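Introduction to Building Materials
Unit 2: Brick and Mortar
Course handout, 14 January 2025
Instructor: Tùng Doãn

Read this before the January site walk at Cluswood. Bring a notebook and a tape measure. The terms in this handout will be used in lab without further explanation. 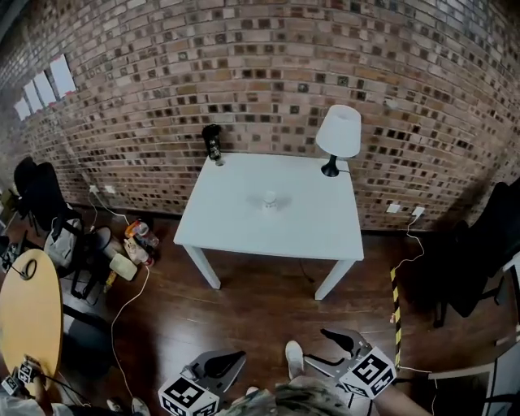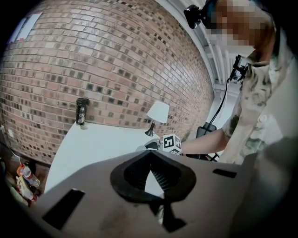
Brick as an interior wall surface.

1. What a brick is made of

Common brick is fired clay. The raw clay is dug, crushed, mixed with water and shaped, either by pressing it into molds or by pushing a long column of clay through a die and cutting it with wires. The shaped bricks are dried slowly and then fired in a kiln. Drying too fast causes cracks. Clay shrinks both in drying and in firing, so molds and dies are made larger than the finished brick.

Color comes mostly from iron in the clay and from conditions in the kiln. Iron with plenty of air gives reds. Lime in the clay pushes the color toward buff or yellow. Less air and more heat give darker browns, purples and near-black. In older kilns the bricks nearest the fire came out darkest and hardest, and the ones farthest away were pale and soft. Pale soft bricks from these kilns were called salmon bricks and were usually kept out of the weather.

2. Names for position

Stretcher: laid flat with the long narrow side showing.
Header: laid flat with the small end showing.
Soldier: standing upright with the long narrow side showing.
Rowlock: laid on its long edge with the end showing.
Course: one horizontal row of bricks.
Wythe: one vertical layer of masonry, one brick thick.

You will be asked to sketch all of these in lab.

3. Bond

Bond is the pattern in which bricks overlap. Vertical joints in one course should not line up with those in the next, unless the wall is reinforced or the brick is only a facing.

Running bond is all stretchers, each course offset by half a brick. It has no headers, so it does not tie two wythes together; metal ties do that job.

Common bond is mostly stretchers with a course of headers at regular intervals.

English bond alternates full courses of stretchers with full courses of headers.

Flemish bond alternates headers and stretchers within each course. Builders sometimes chose dark headers to bring out the pattern. In a modern veneer the headers may be half bricks, so a header on the face does not prove that the wall is solid.

4. Mortar

Mortar is sand, water and a binder. The binder may be lime, portland cement or a mix of the two. Lime mortar is softer and lets moisture pass more easily. Cement mortar is stronger and stiffer.

The mortar should be weaker than the brick. When a wall moves, the cracks then form in the joints, where they can be repaired. Old soft brick repointed with hard cement mortar often loses its face, as moisture is forced out through the brick. Look for this on the north side of the Clillia warehouse.

5. Curved walls

A gentle curve can be built from ordinary bricks by making the vertical joints slightly wider on the outside of the curve than on the inside. On a tighter curve the joints become too wide and the corners of the bricks stick out. The usual answers are to show headers only, to cut the bricks to a taper, or to order radial bricks made to fit. The mason works from a fixed center with a wooden arm called a trammel, or checks each course against a curved template.

6. Lab work

Groups of 2. Weigh a dry sample brick from the Stovier set, soak it for 30 minutes, wipe it and weigh it again. Divide the gain by the dry weight and multiply by 100 to get percent absorption. Repeat with a Sultana sample.

Record both results on the lab sheet and keep your samples for Unit 3.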